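I fell down the brick hole again this October, and I blame my sister. She was clearing out the cupboard under her stairs and turned up with two tubs of mixed building bricks, the kind of mix you get when several kids' birthdays have been tipped into one container over the years. "You like fiddly things," she said, and drove off before I could hand one back!

So that was my month sorted. Or unsorted, really.

I started the way everyone starts, by colour, because it looks so good in the first hour. All the blues in one ice cream container, all the reds in another, and you feel like a very organised person. Then you go looking for one little slope in a container of reds and it's hopeless (your eye just slides over everything, red on red on red). Roxana Bălan, who I used to share a flat with and who has built far more than I ever will, told me years ago to sort by shape and leave the colours mixed. I didn't listen then. I've come around now, mostly, though I still keep the orange ones together because I like looking at them.

The other thing I've changed is where I build. I used to do it on the carpet, which my knees no longer enjoy, and the bricks would vanish into the pile until someone found them with a bare foot. A table is so much better. A big green baseplate goes down first, with the build on that, and whatever I'm picking from gets tipped out behind it so I can reach over and grab. It's a messy system, but my favourite afternoons have all been the messy ones. 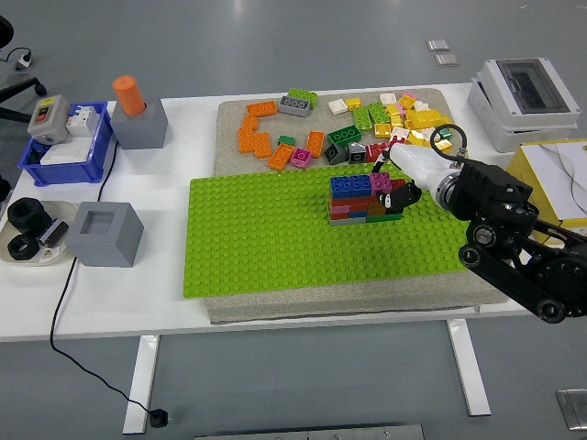 *The little stack so far, with blue across most of the top and a bit of everything underneath.*

I love a stack like that one. There's no plan and no booklet, you just keep going up and use whatever colour comes to hand. Pink next to blue, brown in the middle, dark green, why not? My nephew finds it upsetting. He's 11 and likes his walls to match, and he'll quietly swap a brick when he thinks I've gone to put the kettle on. I've started calling mine geology, which he doesn't think is funny.

A few things I've picked up, in case you've been handed a tub of your own:

- Wash them in a mesh bag in lukewarm water, then spread them on a towel overnight. Mine took two nights, it was that sort of weather.
- Overlap your bricks! A tower of straight columns comes apart the second you lift it.
- Keep a jar for the tiny pieces. I use an old Brorkura jam jar with a wide mouth, which held 184 of them the one time I was bored enough to check.
- If two flat plates are stuck together, don't use your teeth. I know. I did it anyway, and my dentist had words.

As for storage, I went through a phase of wanting the fancy drawers from Mudovside and then saw what they cost. $25 for a small one, and I'd need a wall of them. I'm still on ice cream containers, and we're eating our way to more of them, so there's an upside.

The second tub is still sitting by the back door with its lid on. I had a peek and it's nearly all wheels, so if anyone has ideas for that many wheels, leave me a comment. My nephew has suggested one very long truck.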